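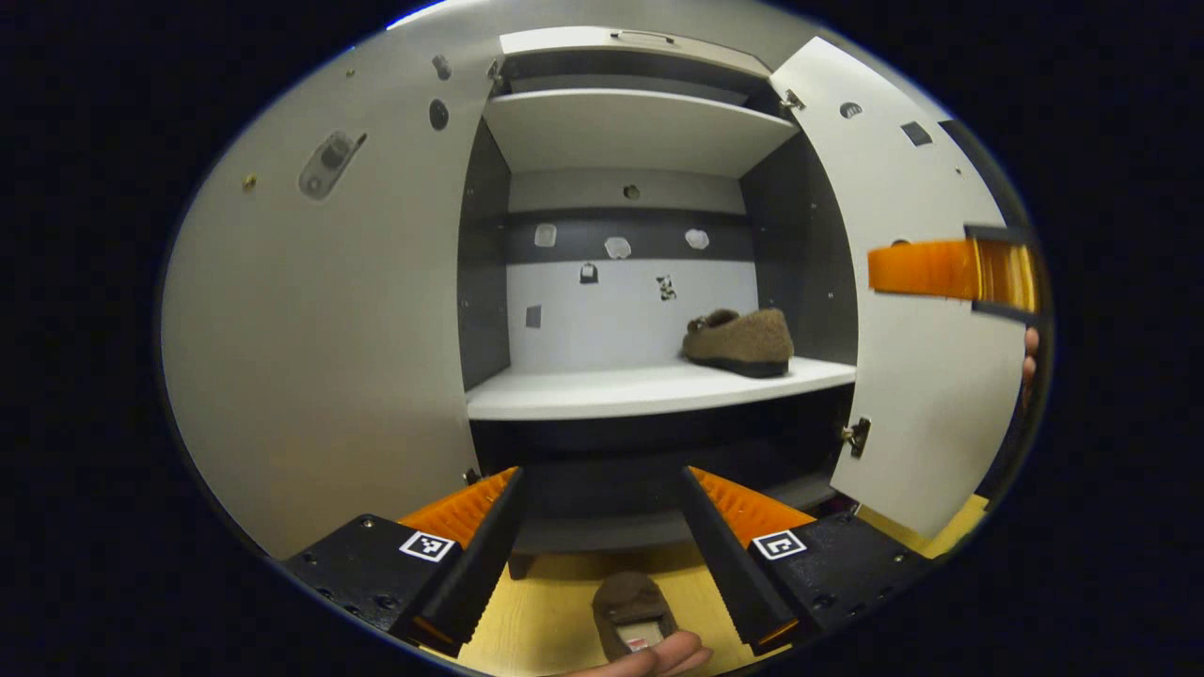
Why does the vocal channel hum when the desk is on the stage power?
The ground of the desk and the ground of the stage box meet in two places, and the hum comes in over the long cable.

October 18, 2020. Berkside hall, monitor bench. Deepak and I measured again with the 24 channel desk. With all faders down the hum stays, so I exclude the microphones. We moved the desk to the same outlet as the stage box and it went down by nearly 14 dB. What remains is at 200 Hz and above, more a buzz than a hum – I suspect the dimmers.

Isolation transformer on the vocal line: buzz is lower, but the singer's low end became a little thin. Jolene hears it also. I would not leave it in for the Darnard show.

To do: borrow the second transformer from Ginette, repeat with dimmers off, write the cable lengths on the drums. Pin 1 on cable 14 is still to check.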